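Gripper week, day 1. Fri 9 January. Going to post as I go, mostly so I can find my own notes later.

Two grippers to compare. The Kusunis two-jaw, printed fingers, cheap. And the Clalldale one with the black pebbly rubber fingers, not cheap. Same controller for both, same wrist camera settings, same household plastic stuff. Test list is 30 grasps per object per gripper.

1/ Controller first. Tô firmware, the November build. Homed both arms no trouble. Then one of them refused the new payload number until I'd power cycled it. Twice. Not blaming the gripper for that one.

2/ Also had to redo the hand-eye calibration after swapping the camera bracket. Half an hour I wont get back. If anyone at Tô is reading — please let us save more than one calibration per arm. Please.

3/ Wrist cam. Left it on auto exposure for the first few and regretted it.
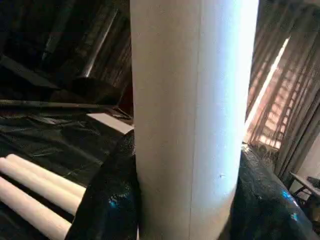

Auto exposure is fine on a grey test block and rubbish on anything pale. It picks one bit of the view and lets the rest go. A white tube standing on black plastic is about the worst case, one side comes up creamy and the other is nearly glowing, with the window behind it on that same side. The depth estimate doesn't like that side at all. Locked the exposure, dropped the gain. Better. The dark bits are now very dark but I'm not grasping the dark bits.

4/ For anyone asking about black sheeting: glossy stuff throws highlights back at you. Matte cloth is kinder. I know. I have both and the big sheet is glossy.

5/ Kusunis next. Good things: light, quick to swap, fingers reprint in an evening. Bad things: the jaw faces are hard and flat so on round parts you get a line of contact and not much else. Squeeze harder and the part rolls. Squeeze softer and it drops.

6/ Score on the plain tube: 21 out of 30. Better than I expected tbh. Nearly all the misses were approach angle, so my fault or the planner's.

7/ Two-arm test. Wanted something too awkward for one gripper. Furniture is good for this, legs everywhere, and the arms have to stay out of each other's way.
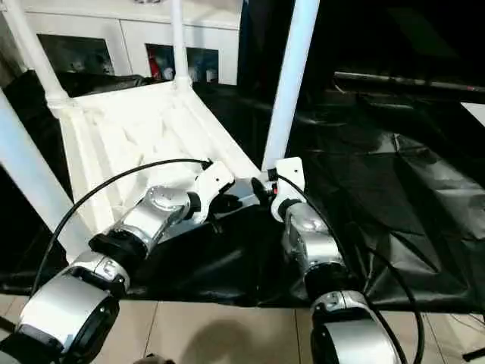 White grippers on both arms, stool on its side.

8/ Problem with two arms is not the arms, it's cables. I leave a big loop so the wrist can turn and then the loop wants to hook on every leg going. Shorter cable and you lose the last bit of wrist rotation. Tried clips, tried velcro. Velcro is winning.

9/ Planner doesnt know about cables at all btw. It thinks the arm is a clean set of capsules. I've padded the forearm by 20 mm in the collision model and it's dull but it works. Some reaches that used to plan now don't. Fine.

10/ Thin walls. This is where I thought the hard jaws would win, they're slim and they go into gaps. Soft fingers are fatter, so you need room both sides of the wall. Lined one up on an organiser divider to see how tight it gets. 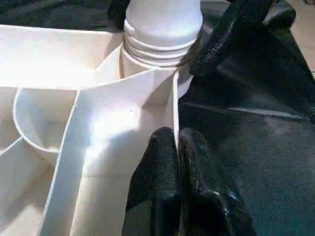 11/ Clalldale, first impressions

Rubber grips well. Quiet. Much more forgiving if you come in a few degrees off. Setup was slower, the mounting plate needs its own screws and of course they're not a size I had in the drawer.

12/ Downside is finger width, as above. On a wall between two pockets you've got to be lined up properly before you close, otherwise one finger lands on the edge and the whole part shifts. Slowed the final approach right down for these.

13/ Other downside is I can't print spares. The Stelham shop has pads on a long lead time, so I'm going easy on them.

14/ Force readings. Kusunis gives you motor current and wishes you luck. Clalldale gives an actual number, noisy but usable. Logged 3000 samples with the jaws open to get a baseline and it drifts a little as it warms up. Will re-zero between objects.

15/ Not giving a Clalldale score yet, I haven't finished its thirty and I changed the speed halfway through so those ones don't count. Starting that set again tomorow.

16/ Where I am so far: hard jaws for speed and reach, rubber for anything round or a bit off. I'd like slim jaws with a strip of rubber on the inside. Going to print a pair tonight with a shallow groove and glue something in.

17/ Someone asked for the exposure settings — will dig them out and reply under post 3.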